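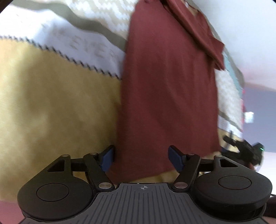

Both fingers open over a dark maroon garment, bed covered with layered patterned fabrics.

House rules for recording laundry folds with a hand-held gripper

I've been writing and rewriting our recording rules since January, and this is the version I hand to new people before their first home session. It covers bed folding only. Kitchen work has its own sheet and the drawers one is still a mess, so don't go looking for it yet.

You'll need a charged gripper (two if you're doing two-handed folds), a bed, a pile of clothes and the session form. I'm assuming you already know how to start and stop a recording in Trormont. If you don't, do the setup page first and come back.

Before you touch any clothes

Ask permission, and ask for the specific room. When somebody agrees to let you record in their home, they may be picturing the living room, and a bedroom is a different thing entirely. Our form has a line for each room and I want each one initialed by an adult who lives there. If there's a roommate, the roommate initials too. I once drove all the way out to Titlow, unpacked everything, and found out the sister who shared the bedroom had never heard of us. I packed up and drove home again, and that was the right call even though I grumbled the whole way.

Then walk through the room with the person and look for anything with a name or an address on it: mail, pill bottles, school certificates, family photos. The lens on these things is very wide and it picks up far more than you'd expect from where you're pointing it. Let them move their own things. Don't do it for them, and don't open a closet or a drawer to put something away.

Leave the rest of the room as it is! This is the rule I get the most pushback on. People want to strip the bed down to a plain sheet so the shirt shows up nicely, and I get it, I used to do the same. Of our first 509 recordings, 276 were made on a plain white sheet I carried around in a tote bag, and every one of them looks like it came from the same bed. Busy covers, curtains, a blanket bunched up on one side, all fine. The only thing I'd change is something that could hurt you or the gripper, like a lamp cord you might trip on.

Check the gripper

Do this every session, even if you used the same gripper an hour ago.

Open and close the fingers all the way, slowly. They should move together. If one side lags, stop and swap the gripper out.

Look at the pivots. A loose one gives you a tiny wobble at the fingertip that you won't notice in your hand, and then somebody spends an afternoon wondering why the finger width numbers are jumping.

Wipe the pads. Lint builds up on them, especially after towels, and a linty pad slips on anything smooth.

Wipe the lens with the cloth from the kit. Your T-shirt is not a lens cloth. (Mine isn't either, I know, I've been caught.)

Write the gripper's number on the form.

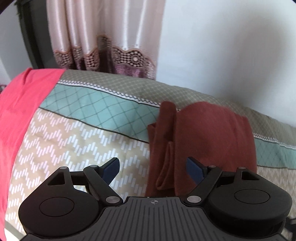 Urho Pitkänen
Field recording lead, Drimside home tasks group

Okay, on to the folding itself, which is where most of the rules live.

Start with your hands where the camera can see the whole job

Hold the gripper back from the garment with the fingers open, wait a breath, and then begin. That little pause matters a lot to the people who trim the recordings. If you press record with the fabric already pinched, the start of the task is gone and there's no getting it back.

Same thing at the end. Let go, back away, hold still for a moment, stop. Please don't wave the gripper around while you reach for the stop button. I've watched so many endings that finish with a swooping tour of the ceiling.

Move at the speed you'd want a robot to move in your own bedroom

That's the best way I have of putting it. You can fold a shirt in a few seconds with your bare hands and you'll be tempted to try to match that. Slow down, especially on the approach and on the release. But don't go so slow that it turns into tai chi, either. Long hesitations get copied along with everything else, and a robot that hovers over a sleeve for ages is no use to anyone.

If you have to think, put the fabric down and stop the recording. Think, then start a new one.

Pinch fabric, not the bed

When you go for an edge, come in low and from the side and take only the layer you want. It's really easy to grab a bit of bedspread along with the hem, and then the whole bed creeps toward you as you pull. If you feel that tug, let go and try again from where you are. You can keep the recording going for that one, we like to have honest second tries in there. What we don't like is finishing the fold with the cover dragged halfway off the bed and marking it as clean.

The palm rule: only the finger pads touch the clothes. No smoothing with the back of the gripper, no flattening a crease with your forearm, and no quick help from your free hand. A robot with two fingers hasn't got your elbow. If you break this rule by accident, just tick "hand contact" on the form and carry on. I won't be cross. I get cross when the box isn't ticked.

Two grippers, if you're using two

Decide before you begin which one holds and which one folds, and keep to it until the garment is down. Don't cross them. The linkages stick out farther than you'd think, and if they catch on each other you can pop a pivot cap right off, and then you're on your knees looking for a tiny silver thing in somebody's carpet.

Park the one that isn't working where it won't drag on the fabric.

Long sleeves

Sleeves have their own section because they cause more thrown-out recordings than everything else put together. I went through 637 folds over the winter with the review sheet open, and I kept seeing the same trouble over and over: the sleeve gets folded across, the cuff lands in a lump, and the person goes back in to fix it four or five times, each time making it a bit worse.

Our rule now is one correction per sleeve. Fold it over, look at it, fix it once if you need to, and move on. 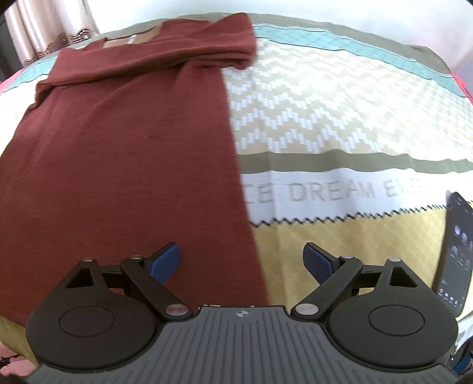 A cuff that sits a little bunched is fine. We're after folds that a regular person would put away in a regular drawer, and I promise you mine at home are no better.

For the order, do the sleeves first, then the sides, then bottom to top. If the person whose home it is does it differently, do it their way and write it down. Some folks fold in thirds, some roll everything. I learned a pretty good sweater fold from a man in Drimside who would not let me leave until I'd got it right.

Whatever you do, don't switch methods partway through a pile. Finish the pile one way, take a break, then start the next pile the other way.

When to stop

Stop right away if a child or a pet comes into the room. Don't try to work around them. Put the gripper down, stop the recording, and mark it for deletion if a face got in.

Stop if anyone in the home asks you to, and don't ask why. If they want the whole session gone, the whole session goes, that same day, while they watch if they'd like to.

Stop if your wrist hurts. The gripper isn't heavy but it's a funny kind of grip, and by the second hour you'll feel it. I cap people at 63 recordings a day and I'd much rather have fewer.

Labeling

Do your labels before you leave the house. You think you'll remember which shirt slipped and which one didn't, and you won't.

Each recording needs the garment type, the fold method, the gripper number, and one of these results:

Clean: fold finished, no hand contact, bed cover still where it was.
Messy: fold finished, but with contact or a dragged cover or more than one correction.
Failed: you gave up, or the garment ended up on the floor.

Keep the failed ones. New people delete them because they're embarrassed, and then our numbers say everybody's brilliant. Lappalainen, who do our outside review, send back any batch with no failures in it, and they're right to. Nobody folds a pile of laundry with two rubbery fingers and gets every one.

If you can't decide between clean and messy, it's messy.

Leaving the room

Put the clothes wherever the person wants them. Straighten the bed if you pulled it about. Check under the pillows for lens cloths (I've lost three). Give them their copy of the form with the phone number on the back, and show them the number, because people do change their minds a week later and they should know who to call.

Then plug the grippers in when you get back. The next person will thank you, or at least they won't call me at seven in the morning.

Changes since the last version

Added the one-correction rule for sleeves.
Room-by-room initials are now required, used to be recommended.
Took out the white sheet.
Socks are still under discussion. For now, skip socks.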